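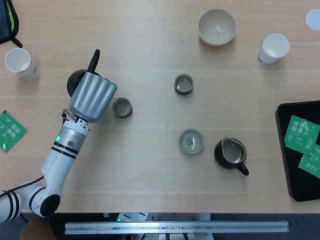 Florin Pîrvu sostiene que una norma que no cabe en una hoja no la lee ningún operador, y con eso empiezo.

Nota: dejar la foto puesta hasta el punto 2.

1. Antes de mover el brazo. Mesa revisada, cables apartados del recorrido, parada de emergencia al alcance de la mano. En Talero lo firma quien arranca el turno.

2. Vajilla y cerámica. Velocidad reducida en los últimos centímetros. La mano se cierra solo cuando el operador confirma. Si hay piezas juntas, se empieza por la de fuera.

3. Personas. Nadie mete la mano en la mesa con el brazo habilitado. El piloto verde no equivale a permiso; el permiso lo da el operador, en voz alta.

4. Registro. En Sostach revisamos 953 partes y en 535 faltaba la hora de parada. Enseñar la plantilla nueva, siete campos.

Preguntarán por la norma de Innes. Contestar que sirve como base, pero no cubre manos con dedos.

Pasar a Eilidh Strachan para la parte de mantenimiento. Dejarle el mando.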